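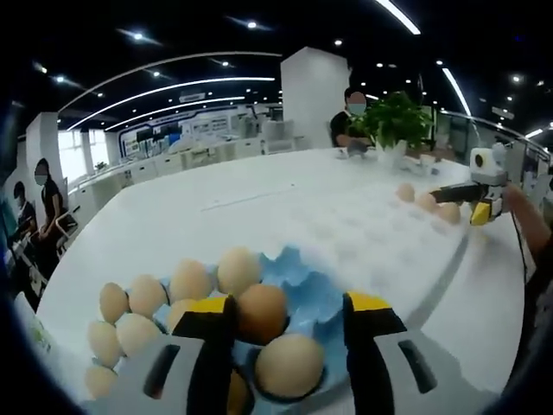

**Rubrik: Empfangstechnik › Drehanlagen und Positionierer › Altgeräte**

## Positionierer Tusard verliert Zählimpulse, Reparatur oder Ersatz?

**Beitrag von A_Bakhtiari**
1. Februar 2019

Sehr geehrte Mitglieder,

für den Vereinsempfangsplatz Zarari bitte ich um fachliche Einschätzung. Dort wird weiterhin die Drehanlage mit Linearmotor und dem externen Positionierer Tusard betrieben. Seit Dezember stimmen die gespeicherten Satellitenpositionen nicht mehr mit der tatsächlichen Stellung der Antenne überein. Fährt man von der östlichen Endlage auf die gespeicherte Position mit dem Zählerstand 372 und anschließend wieder zurück, so steht die Antenne mechanisch am Anschlag, während die Anzeige noch einen Rest von 41 Impulsen ausweist.

Folgendes wurde bereits geprüft:

- Steckverbindungen am Gerät gereinigt und nachgezogen
- Endschalter mechanisch geprüft, beide schalten
- Motorspannung unter Last gemessen, ohne Auffälligkeit
- Positionierer auf Werkseinstellung zurückgesetzt und neu programmiert

Der Fehler tritt in beiden Fahrtrichtungen auf, bei Fahrt nach Westen jedoch deutlicher. Die Sensorleitung liegt gemeinsam mit der Motorleitung in einem Schutzrohr. Ein Schaltplan liegt uns nicht vor.

Da der Vorstand über eine Ersatzbeschaffung befinden möchte, wäre ich für eine begründete Empfehlung dankbar.

Mit freundlichen Grüßen
Azadeh Bakhtiari
Empfangsplatz Zarari

---

**Beitrag von R_Rashti**
Bereich Messtechnik

Sehr geehrte Frau Bakhtiari,

das beschriebene Verhalten spricht für verlorene Impulse auf dem Weg zwischen Reedkontakt und Zählereingang. Ein Speicherfehler des Positionierers ist wenig wahrscheinlich, denn in diesem Fall wären nach dem Neuprogrammieren andere Abweichungen zu erwarten.

Ich empfehle, die Sensorleitung am Motor abzuklemmen, dort zu brücken und den Schleifenwiderstand am Geräteende zu messen. Bei einer vergleichbaren Anlage betrug er 200 Ohm, Ursache war eine korrodierte Klemme im Motorgehäuse. Bei intakter Leitung sollte der Wert wenige Ohm nicht überschreiten. Vor der Messung ist der Positionierer vom Netz zu trennen.

Anschließend wäre der Reedkontakt selbst zu prüfen. Beim Drehen des Magnetrades muss das Ohmmeter eindeutig zwischen offen und geschlossen wechseln. Analoge Messgeräte sind hierfür angenehmer abzulesen.

Rostam Rashti

---

**Beitrag von e.castillo**

Sehr geehrte Frau Bakhtiari, sehr geehrter Herr Rashti,

der Diagnose kann ich mich nur teilweise anschließen. Motor- und Sensorleitung im selben Rohr, vermutlich ungeschirmt, sind bei Bürstenmotoren eine bekannte Störquelle. Mit zunehmendem Verschleiß der Kohlen steigt das Bürstenfeuer, und die Eingangsstufe älterer Positionierer verarbeitet das nur unzureichend. Ich würde daher zuerst eine getrennt geführte, geschirmte Leitung provisorisch verlegen und den Versuch wiederholen. Der Schirm wird einseitig am Gerät aufgelegt.

Grundsätzlich stellt sich mir die Frage, ob der Aufwand noch in einem angemessenen Verhältnis steht. Für den Tusard gibt es keine Ersatzteilversorgung mehr. Ein zeitgemäßer Positionierer lässt sich über DiSEqC ansteuern und erspart die separate Bedienung.

Efren Castillo
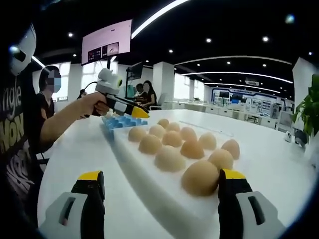

*Eier in Beige- und Brauntönen auf einem weißen Tisch*

---

**Beitrag von R_Rashti**
Bereich Messtechnik

> Motor- und Sensorleitung im selben Rohr [...] sind bei Bürstenmotoren eine bekannte Störquelle.

Sehr geehrter Herr Castillo,

Einstreuungen führen nach meiner Erfahrung überwiegend zu zusätzlichen Impulsen. Hier müsste zunächst geklärt werden, in welche Richtung der Zähler falsch liegt. Frau Bakhtiari, würden Sie bitte mitteilen, ob der angezeigte Rest vor oder hinter dem Nullpunkt liegt? Ein Rest bei erreichtem Anschlag bedeutet für mich, dass auf der Rückfahrt zu wenige Impulse gezählt wurden. Bei mehreren Zyklen müsste man außerdem feststellen können, ob sich der Fehler aufsummiert.

Ein provisorisches Kabel quer über das Dach halte ich zu dieser Jahreszeit nicht für die erste Maßnahme.

Rostam Rashti

---

**Beitrag von M_Maillard**
Moderation

Sehr geehrte Beteiligte,

aus gegebenem Anlass weise ich auf die Rubrikenordnung hin. Fragen der Ersatzbeschaffung sind im Bereich „Kaufberatung“ zu behandeln. Solange die Fehlersuche im Vordergrund steht, verbleibt das Thema hier. Ein per Kurznachricht an die Moderation gesandtes Verkaufsangebot wurde nicht freigeschaltet.

Monique Maillard

---

**Beitrag von A_Bakhtiari**

Sehr geehrter Herr Rashti, sehr geehrter Herr Castillo,

vielen Dank für Ihre Hinweise. Der Rest wird vor dem Nullpunkt angezeigt, der Zähler hat die Null also noch nicht erreicht. Bei wiederholter Fahrt ohne Abgleich wächst die Abweichung, allerdings ungleichmäßig.

Den Schleifenwiderstand konnten wir noch nicht messen. Der Zugang zum Dach ist nur nach Anmeldung bei der Hausverwaltung und mit 2 Personen gestattet. Herr Shokri hat sich bereit erklärt, die Arbeiten zu begleiten.

Zur Frage der Leitung: Sie ist tatsächlich ungeschirmt. Das Schutzrohr wurde seinerzeit von der Firma Rahimi verlegt und hat keine Reserve für eine weitere Leitung.

Azadeh Bakhtiari

---

**Beitrag von arash.shokri**

Guten Tag,

ergänzend zu Frau Bakhtiari: Bei der letzten Wartung habe ich den Deckel des Motorgehäuses abgenommen. Die Dichtung war an der Unterseite hart und stellenweise gerissen, die Klemmen zeigten Grünspan. Ich habe sie damals gereinigt, aber nicht ersetzt. Die Beobachtung hätte in das Anlagenbuch eingetragen werden müssen, was leider unterblieben ist. Ich hole das nach.

Eine Nachfrage an Herrn Rashti: Genügt bei diesem Befund der Austausch der Klemmleiste, oder ist der Reedkontakt vorsorglich mitzutauschen?

Arash Shokri
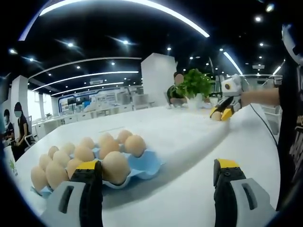 *Braune Eier im hellblauen Eierkarton*

---

**Beitrag von R_Rashti**
Bereich Messtechnik

Sehr geehrter Herr Shokri,

der Reedkontakt ist ein geringwertiges Bauteil. Wenn das Gehäuse ohnehin geöffnet wird, sollte er getauscht werden. Bitte achten Sie auf den Abstand zum Magnetrad und notieren Sie die Einbaulage des alten Kontakts, bevor Sie ihn auslöten. Ein zu großer Abstand erzeugt genau das Fehlerbild, das Sie jetzt haben.

Die Anschlussdrähte dürfen nicht unmittelbar am Glaskörper gebogen werden. Halten Sie den Draht mit einer Flachzange zwischen Glas und Biegestelle fest.

Für die Dichtung eignet sich Rundschnur aus EPDM. Die Entwässerungsbohrung am tiefsten Punkt des Gehäuses ist freizuhalten. Silikon aus der Kartusche rate ich ab zu verwenden, insbesondere essigvernetzendes, das die Klemmen angreift.

Rostam Rashti

---

**Beitrag von e.castillo**

Sehr geehrte Beteiligte,

mit der Zusatzinformation zu den Klemmen halte ich die Reihenfolge von Herrn Rashti für vertretbar. Hinsichtlich der ungeschirmten Leitung bleibe ich bei meiner Auffassung. Ein ungleichmäßig wachsender Fehler lässt sich mit einem schlechten Kontakt erklären, mit Störungen aber ebenso. Falls das Rohr keine weitere Leitung aufnimmt, könnte die vorhandene als Zugdraht für ein Kombikabel mit geschirmtem Aderpaar dienen.

Als Zwischenlösung käme ein kleiner Kondensator über dem Zählereingang in Betracht. Der Wert müsste am Gerät ermittelt werden. Wird er zu groß gewählt, gehen bei voller Fahrgeschwindigkeit ebenfalls Impulse verloren.

Efren Castillo

---

**Beitrag von R_Rashti**
Bereich Messtechnik

Von einem Kondensator ohne vorliegenden Schaltplan rate ich ab. Er verdeckt den Fehler, und je nach Beschaltung des Eingangs belastet der Entladestrom den Reedkontakt. Im Jikgate-Archiv müsste sich ein Serviceblatt zum Tusard befinden. Frau Maillard, besteht die Möglichkeit, dort nachzusehen?

Rostam Rashti

---

**Beitrag von M_Maillard**
Moderation

Sehr geehrter Herr Rashti,

im Archiv Jikgate ist zum Tusard eine Bedienungsanleitung verzeichnet, ferner ein Blatt mit der Klemmenbelegung der Rückseite. Ein vollständiger Schaltplan ist nicht erfasst. Beide Unterlagen können von Mitgliedern über das Bestellformular angefordert werden. Die Weitergabe an Dritte ist nicht gestattet.

Monique Maillard

---

**Beitrag von A_Bakhtiari**

Sehr geehrte Beteiligte,

die Klemmenbelegung habe ich angefordert. Der Dachtermin ist bei der Hausverwaltung beantragt. Wir werden zuerst den Schleifenwiderstand messen, danach Klemmleiste, Reedkontakt und Dichtung erneuern. Ein Kondensator wird vorerst nicht eingebaut. Das von Herrn Castillo vorgeschlagene Kombikabel nehme ich in die Vorlage für den Vorstand auf, ebenso die Frage des Ersatzgerätes, die ich gemäß Rubrikenordnung gesondert einstellen werde.

Die Messwerte trage ich hier nach.

Mit freundlichen Grüßen
Azadeh Bakhtiari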